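**Shelf brackets mixed up after a move - how should they be sorted?**

Our reading room at Brotero moved premises in September. The slotted shelving was taken down in haste and the brackets of two systems, Tindholm and Warik, were put away together. We have 113 shelves to refit. Is there an accepted method of telling the brackets apart, and may the two be combined on one upright?

Submitted by Telmo Cuesta

### Reply 1

The two should not be combined. Measure the distance between the centres of two neighbouring hooks and compare it with the slots on the upright. A bracket that needs force to seat belongs elsewhere. Any bracket with a bent hook should be withdrawn from use - straightening weakens the metal.

Sort by length first, then by hook spacing, and keep each group in a labelled tray. Work through one bay at a time.

Brackets and slotted metal parts in blue plastic containers:
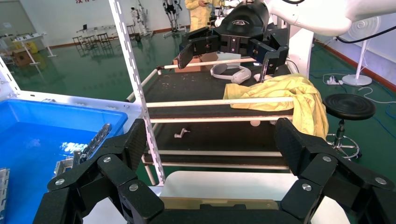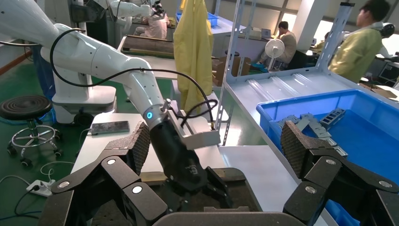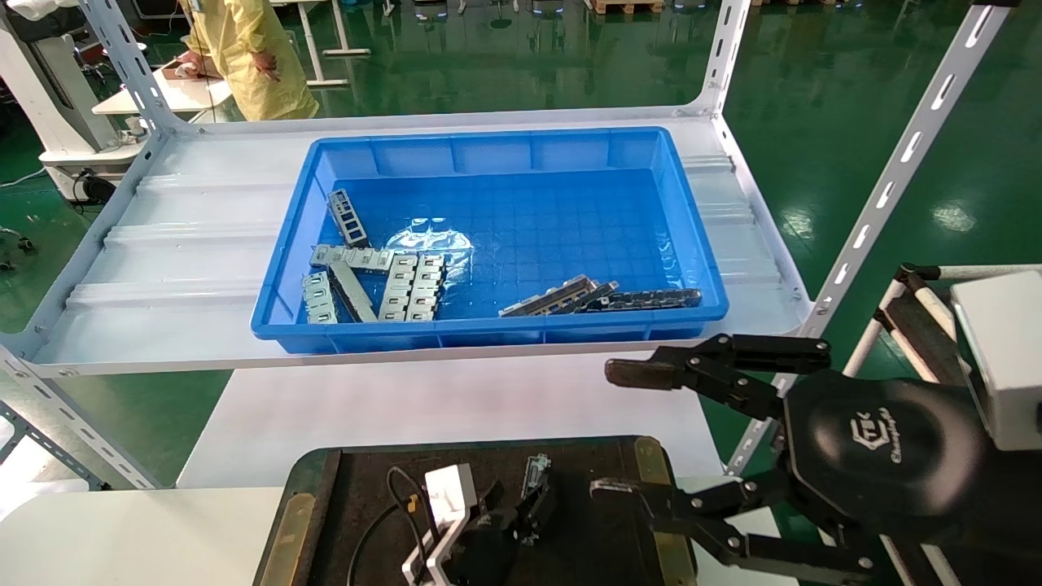 ### Reply 2

I would add that uprights over 2000 mm ought to be fixed to the wall at the top as well as the foot. Please check this before loading any books.

Severino Montes

### Reply 3

We had Benítez shelving and simply tried each one until it fitted. It took 5 evenings. The supplier may still hold the old leaflet, if you write to them.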